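Communiqué de presse
Inville, le 6 avril 2022

Unel ouvre à Inville un atelier de petites réparations accessible à tous

La société Unel annonce l'ouverture d'un atelier de réparation dans ses locaux d'Inville. Les habitants pourront y apporter de petits objets du quotidien et les remettre en état eux-mêmes, avec l'aide d'un membre de l'équipe. L'accueil est assuré le mercredi et le samedi, sur inscription.

Le projet a été préparé depuis décembre par Mairéad Egan, responsable des services de proximité chez Unel. Les séances durent 40 minutes et les groupes sont limités à 15 personnes.

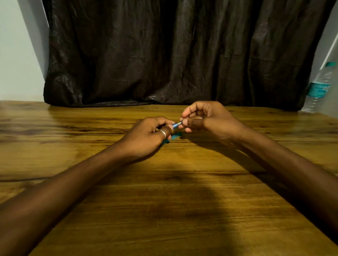
L'inscription est gratuite. Seules les pièces de rechange sont facturées, à prix coûtant. Les appareils raccordés au gaz et les téléviseurs ne sont pas acceptés.

« Beaucoup d'objets sont jetés pour une attache cassée ou une vis perdue », explique Mairéad Egan. « Les gens nous demandent surtout une table, des outils et quelqu'un à qui poser la question. »

La société Flitberg fournit l'outillage à main et renouvellera le stock de visserie chaque trimestre. Le cabinet Ó Dálaigh a réalisé l'aménagement du local, qui occupe l'ancienne réserve du magasin et dispose d'une entrée de plain-pied.

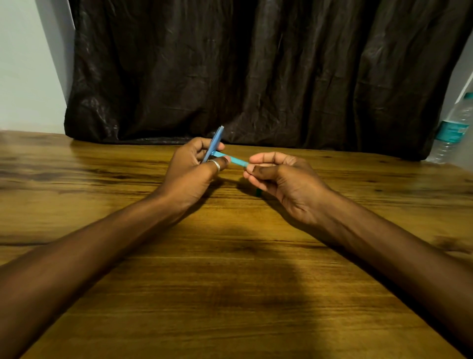

Deux séances par mois seront réservées aux établissements scolaires. Deirdre Keane, chargée des relations avec les écoles, reçoit dès à présent les demandes des enseignants. Les élèves de primaire doivent être accompagnés de deux adultes par groupe.

Un premier bilan de fréquentation sera publié en décembre. Unel décidera alors d'une éventuelle ouverture en soirée.
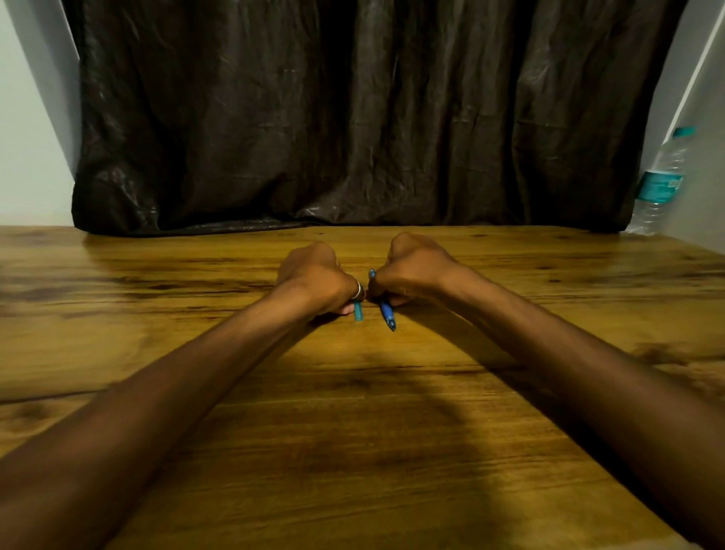

Les mains posées sur la table en bois.

Les inscriptions se font à l'accueil d'Unel, à Inville, ou par téléphone aux heures de bureau.

Contact presse : Deirdre Keane, Unel, Inville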